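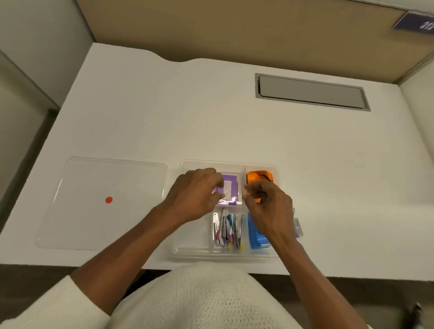
Pirkine Sort Station
Small-item kitting with an arm that shares the desk

Kitting desk supplies by hand is quick, fiddly work. Clips in one compartment, something boxy in the next, and every tray has to match its order. Pirkine takes over the long, repetitive part of that job and leaves the setup and the odd cases with the person who knows them best.

How it works
A packer fills one divided organizer by hand and saves it as the pattern. Pirkine reads which item went where, then repeats the layout for the rest of the batch. Clear plastic trays are fine, and so are layouts with a compartment left empty. Changing a pattern takes one tray and no code!

What changes for the packers
At Wodico, where the first stations went in last March, Lucía Iglesias used to fill 513 trays in a shift. She now sets patterns for 11 stations, checks the first tray off each one and deals with whatever the arm sets aside. "My wrists noticed first," she says. "Then I started liking the afternoons again — I get to fix things."

Her coworker Hugo Montoya was less sure. He wanted a way to stop the arm without reaching across the desk, and he was right to ask. The pause bar along the front edge is his idea, and we now fit it to every station.

We're really fond of this machine, but it does have limits. Slim clips that lean on each other still slow it down, and glossy wrapping can confuse the reader under strong light. Plan on a person nearby for mixed batches. Training for a new packer takes one morning, and we ask that the people who do the kitting now are the ones who get it.

Specifications
Reach: 800 mm
Saved patterns: up to 2000
Mounting: clamp or bolt, any flat desk
Controls: front pause bar, touch panel
Software: Miltasix, included

Ordering and visits
Ailsa Drummond handles orders and loan units. To try your own items on a station, send her a filled tray and a list of what's in it.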